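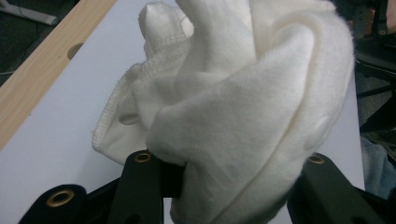
White knit, bunched, with the overlocked hem showing at the left.

Monday, March 19, 2018
Bench notes, textiles corner, Vitholm workshop

A slow and rather pleasant day on the white table, mostly spent with the knit offcuts. We've been meaning to get the rag stock into some kind of order ever since the big delivery in January, and I'm glad I finally sat down with it, even if my tea went cold twice.

The white knit is lovely stuff to handle. It has a fine face with a bit of fuzz on it, and it would much sooner sit up in a heap than lie down. I think it began life as T-shirts, judging by the hems, though the Stergiou bags come with no paperwork worth the name, so I've just written "white knit, hemmed" on the tag and left it there. If anyone knows better, please cross me out and put the right thing in (pencil, please, the last lot of biro went straight through to the next page).

What I wanted to sort out for myself was whether to leave the hems on. The overlock stitching makes a firm line along the edge, and a cloth with a hem hangs differently from one without, so piles folded from both never look the colour-card sort of neat that I'd like. For now I'm keeping hemmed pieces in their own tub. The plain cut pieces go in the other one, the tub with the cracked lid.

Weights, before I lose the scrap of paper: hemmed pile 254 g, plain pile 218 g, both on the small scale with the tray zeroed. The Wotine scale wanted its battery again, so I didn't bother with it. The full bag is meant to hold up to 700 g and I'd say we're nowhere near that with the whites.

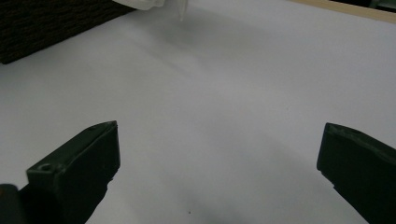

I do like the white top for this work, I must say. Pale cloth on a pale surface sounds like a silly choice, and I grumbled when we set it up, but the grey in the creases still reads well enough and any dark lint shows up straight away. The light blond edging is handy too, as I can line a hem up against it when I want to see how far the edge has stretched out of true.

Folding trial: I tried the short fold at 135 mm and it was a bit mean for the larger pieces. Will try a more generous one next time and write down what I did, which I forgot to do in the last entry. Sorry to whoever had to guess.

Still to do: new lid for the plain tub, more tags, and ask Plultel whether the grey knit is coming in the same bags.

Recent entries
Tags and tubs: what goes where
Washing the grey knit, second go
Small scale check
Lint on the white table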